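Skistden Towel Drive Passes Last Year's Total

By Bindu Salian

I stopped by the old Mestetti building in Plullville around 4 p.m. meaning to stay for ten minutes, and I ended up folding towels until they turned the lights off. So that's how my afternoon went!

The Skistden winter towel drive has taken in 1,179 towels so far, and it still has the rest of December to go. Last year it finished with 799, and I remember everybody being pretty pleased with that. Most of this year's pile came in through the drop bins at Xiong Hardware on the corner (they had to put out a second bin after the first weekend), and another 98 arrived in one go from a motel that was changing over its linens.

Every towel gets washed, dried and folded before it goes out to the family shelter and the swim program. Folding is where they need people. I thought I knew how to fold a towel, I've been doing it my whole life, but there's a house style and I got corrected twice. You go in half the long way, then over again, and you keep the rounded fold at the front so the stacks are easy to count and grab from. Bath towels go on one table, hand towels on another, and anything too worn goes in a bag for the animal rescue.

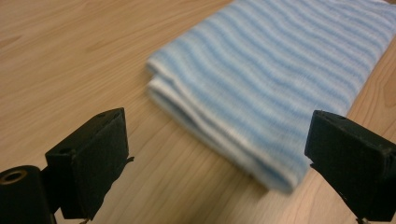
A blue and white striped towel, folded on one of the wooden tables. Photo: Bindu Salian

I have a soft spot for the striped ones. My grandmother had a whole closet of them and took them to the lake every summer, and I'm still a little sore that my cousin got the lot.

The first 200 towels go out next week, with the rest following as the washing gets done. The dryers are the slow part, and one of them has been making a noise like a bag of spoons.

If you've got towels to give, the bins at Xiong Hardware are open during store hours. Any size or color is fine, and they don't need to match, but please leave out bath mats and anything with a rubber backing. Folders can drop in at the Mestetti building between 3 and 7 p.m. Use the side door, the front one sticks.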